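Work and Automation, Final Project Report
Sorting Instruments with a Robot Arm: What Changes for the People in the Tray Room
Vasiliki Balaskas

Where this project came from

I came to this topic by way of my aunt, who spent most of her working life in the basement of a hospital, washing and packing the instruments that surgeons use upstairs. When I was small I thought she was a kind of surgeon herself, because she knew the names of everything. So when our class was asked to pick a workplace where automation is arriving and to spend time with the people there, I already knew where I wanted to go, and I am very grateful to the Curnley reprocessing center for letting me in the door and putting up with me for so long.

Curnley handles instruments for several clinics in the area. Used sets come in on carts, get rinsed, go through the washers, and come out on the clean side, where they are inspected, sorted, put back into sets, wrapped and sterilized. The clean side is where I spent my time. The staff call it the tray room, and on an ordinary day it puts together 400 trays. In August the center began trying out a robot arm from a company named Gelum on one small part of that work: picking single instruments off a tray and setting them down in the right place for the next person. The software that decides what to pick is called Cerkis, and people in the room use that name for the whole thing, arm included. ("Cerkis is sulking" was one of the first sentences I wrote in my notebook.)

How I worked

I visited over 3 weeks, mostly on the early shift, which starts while it is still dark out. I sat on a stool near the wall, watched, asked questions when people had a free moment, and ate lunch with whoever would have me. I talked at length with five people who pack trays and with the shift lead, Triantafyllou, who goes by her last name at work and asked me to use it here too. I promised the others I would leave their names out. I also had one long phone call with an engineer at Gelum, who was kind and patient with my questions.

I should say plainly that I did not measure anything about speed or accuracy. The center keeps those numbers to itself, and in any case I was more interested in what the days felt like. My teacher warned me that this would make the report harder to write, and she was right!

What the work is like by hand

An experienced packer picks up a pair of scissors and, in the time it takes me to find the handles, has opened them, looked at the tips, felt whether the joint drags, and put them down in line. It all happens in one motion. When I asked one woman to slow down and tell me what she was checking, she had real trouble doing it, and we both ended up laughing. She said her fingers do it and then let her know if there is a problem.

Flat things are the fussiest. A scalpel handle lying on a polished metal tray gives you almost nothing to get hold of, and in gloves it is worse. Most packers press on one end and tip it up, or slide it until a bit hangs over an edge. The scissors and clamps at least have rings. Then there is the shine. Everything on the table reflects everything else, and after a few hours under the lights your eyes get tired in a way that I noticed even from my stool.

The other thing I had not understood is how much standing there is, and how much of it is done with the neck bent. Every person I talked with brought up their neck or their wrists before I asked.

What the arm does

Cerkis has its own table next to the packing line, covered in purple, with a tray laid on it. The arm has two black fingers and a small camera close to them, so it looks at an instrument from nearly the same place it is about to grab it. It comes down over a piece, closes, lifts and carries it over to a holder. Most of my hours at Curnley went into watching this, and I never got tired of it, though the packers certainly had. 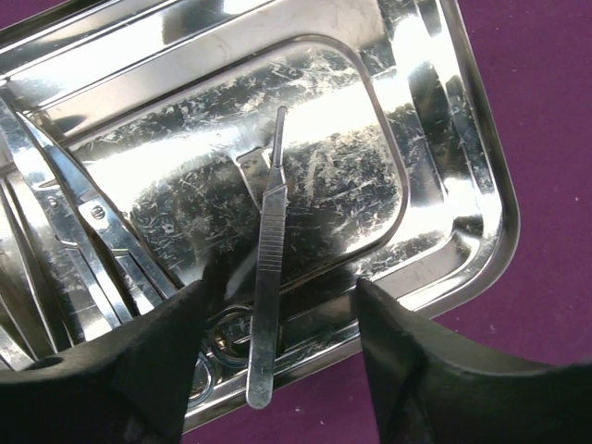 Does the arm replace the person who inspects the instruments?

At Curnley the inspecting is still done by people. The arm only moves pieces from one spot to another, and a packer looks over each one before it goes into a set.

I found that this split mattered a great deal to the staff. They are proud of the inspecting. It is the part that takes years to learn, and it is the part they worry about when they read about robots. Picking things up and laying them down is what hurts their wrists, and I did not meet anyone who wanted to keep that for its own sake. One man told me that if the arm would take all the clamps and leave him the scissors, he would bake it a cake.

Still, picking up and checking used to be the same motion, as I described above. Now that they have been pulled apart, a packer gets a piece that has already been handled and has to pick it up again in order to feel it. Two of the packers thought this made them more careful, as there was now a separate moment for looking. The other three thought it broke their rhythm, and one of these was quite worried that new people who learn on this line will get used to looking only, and never build up the feel in their hands.

What changed for the people

The first change is minding the arm. When it can't find a grip, or two pieces are lying across each other, it stops and a light comes on, and whoever is closest goes over and nudges things apart. Nobody's job description mentions this. In my first week it was always the same packer who got up, mainly because her spot was nearest, and she was falling behind on her own sets and getting short with people. Triantafyllou noticed it too, and by the time I came back the next week there was a rotation of 60 minutes each, with the minder not expected to pack anything. The mood was so much better that I could hear it from the hallway.

The second change is how trays get laid out. Cerkis does better when instruments are spread out with some space between them, so the people one step earlier in the line have begun spreading them. It adds work for that group, who get nothing from the arm themselves. I brought this up with the engineer at Gelum and she said that they hope to handle piled-up trays later on, but she was careful not to give me a date.

The third change is talk. The packers used to stand in a row facing each other across one long table, and they chatted the whole shift, about their kids and their knees and what was on TV. To make room for the arm, the long table was swapped for two shorter ones. It sounds like such a little thing, and I nearly left it out, but it came up in every single interview. Two people who had stood across from each other for years now have their backs to one another. A lot of the training at Curnley also happened across that table. A new person would hold up a piece, somebody would say "tip's bent, put it aside," and that was a lesson. I would love to see somebody study this properly.

How people feel about it

Feelings were mixed, often inside the same person. The oldest packer in the group likes the arm and says it has given her wrists some rest. She also thinks management will use it to avoid hiring when she retires. Triantafyllou told me that there are no plans to cut any positions, and that she has asked for this in writing but has not yet received it. Everyone in the room knew she had asked, and I think it did a lot of good that she was open about still waiting.

What I would suggest

I offered the center a short list of ideas, and I repeat it here with their permission. Keep the rotation, and put it on the posted schedule so it survives when the shift lead is on vacation. Include the people who lay out the trays in meetings about Cerkis. Let new hires pack fully by hand for their first months. And please look at the tables again - a different angle might be enough to get people facing each other.

What I could not cover

I saw one shift in one center, with a machine that was still being tried out. I never visited at night, when there are fewer people and I suspect the minding feels quite different. I also wish I had talked with the clinics that receive the trays. If I get to continue this next term, I would start with the night shift, and Triantafyllou has already said that I can have my stool back.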